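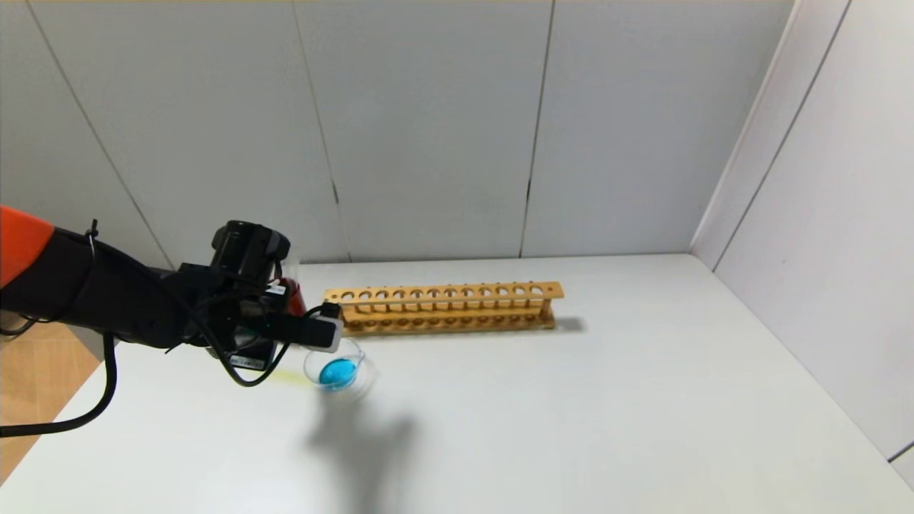

Wosholm teaching lab rewrites its glassware and rack procedure

November 3, 2022

The preparatory chemistry section at Wosholm has issued a revised bench procedure for rinsing, draining and racking test tubes after colored-solution work. The procedure takes effect at the start of the February teaching block and replaces a two-page sheet that had been in use, with handwritten corrections, through several course cycles.

The revision covers clear glass test tubes, short-form beakers up to 2000 mL and the wooden racks used on the white benches. Volumetric glassware, burettes and anything with a ground joint are outside its scope and stay under the existing Plodon wash schedule.

The main change concerns the order of work. Under the old sheet, tubes were emptied into the waste beaker and returned to the rack in one pass, then taken out again for washing. The section's review found that this carried dye back to the rack. Blue copper solutions were the usual source, and the lower boards of older racks had picked up rings of color in the sockets that did not come out with scrubbing. Under the new procedure the rack stays empty until the tubes have been rinsed twice and drained.

Racks are specified for the first time. The standard item is a light wood rack with a perforated top rail, twelve holes in a single row, and a base board with matching shallow sockets. Racks with a split rail or a loose end post are to be withdrawn. The stock check carried out for the review counted 93 racks across the teaching rooms, of which 34 were set aside for repair or disposal. Replacements have been ordered through Junska in the same pattern, so that old and new racks can be used side by side.

Each bench position is now set out the same way. The rack runs parallel to the long side of the bench. The beaker holding the working solution stands in front of it, toward the user, with the pouring lip turned away from the rack. The fill is limited to the lower half of the beaker. Spills on the bench top are wiped up before the next tube is handled, including dry residue from an earlier exercise, which the old sheet did not mention.

The section also looked at what remains in a tube after it has been emptied. Droplets tend to hold at two points: just inside the rim, where the glass turns outward, and on the upper wall, where the solution runs back as the tube is brought upright. 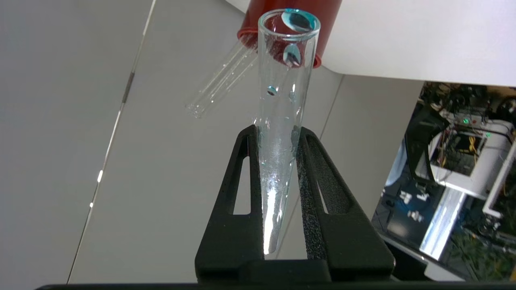 A single rinse with the tube held vertical removes most of the film in the lower part but can leave the drops near the rim in place. The new procedure therefore calls for the first rinse to be done with the tube tilted and rotated through one full turn, so that water passes over the whole inner rim. The second rinse is done upright with deionized water. Tubes are then drained mouth down on a peg stand for 800 seconds before racking. The section tested shorter times and found that small beads were still present on the lower walls of the narrower tubes.

Tubes are inspected against a pale background under bench lighting. A tube passes if no color can be seen on the inner wall or rim. Clear water beads are acceptable for teaching use but not for tubes that will take anhydrous salts; those go on to the drying oven. The inspection is done one tube at a time, holding the tube in its middle third. Gripping at the rim is discouraged on two grounds: it hides the part of the glass most likely to hold color, and it accounted for most of the chipped rims in the breakage log.

Loose tubes are not to be left lying on the bench between steps. If a tube cannot go straight to the rinse station it is placed in a plastic holding container with a rounded lip, mouth up. Color coding of the containers has been left to each room, with the condition that waste and holding containers are never the same color.

Waste handling is unchanged apart from labeling. Copper-bearing liquid, including the first rinse, is collected in the marked carboy. The second rinse may go to the drain where the local permit allows it. The label on the carboy must now give the date of first use as well as the contents.

The Mathias building will adopt the procedure first, as its two ground-floor rooms already have peg stands fitted at every sink. The remaining rooms will follow once stands have been installed. Until then those rooms may drain tubes on folded absorbent paper, changed after each group, and should allow extra time for it.

Staff preparing solutions for the February block should note three smaller points. Beakers with a worn scale can still be used as waste or working vessels but not for measuring. Tube brushes are to be replaced when the tip bristles no longer cover the wire, which has been scratching the rounded bottoms of the tubes. The combined tally sheet for breakages and rack repairs has been split into two forms - the glassware form stays at the sink, the rack form goes in the stores folder.

The procedure will be reviewed after one full teaching block. The section intends to compare rack staining and tube rejection at inspection with the figures kept this term, and may adjust the draining time if the oven is found to be taking more tubes than planned. A separate note on cork and rubber stoppers is in preparation. It will cover storage and replacement, which the present document leaves out.

Printed copies are available from the stores counter at Wosholm. Copies of the earlier sheet should be removed from bench folders when the new one is inserted.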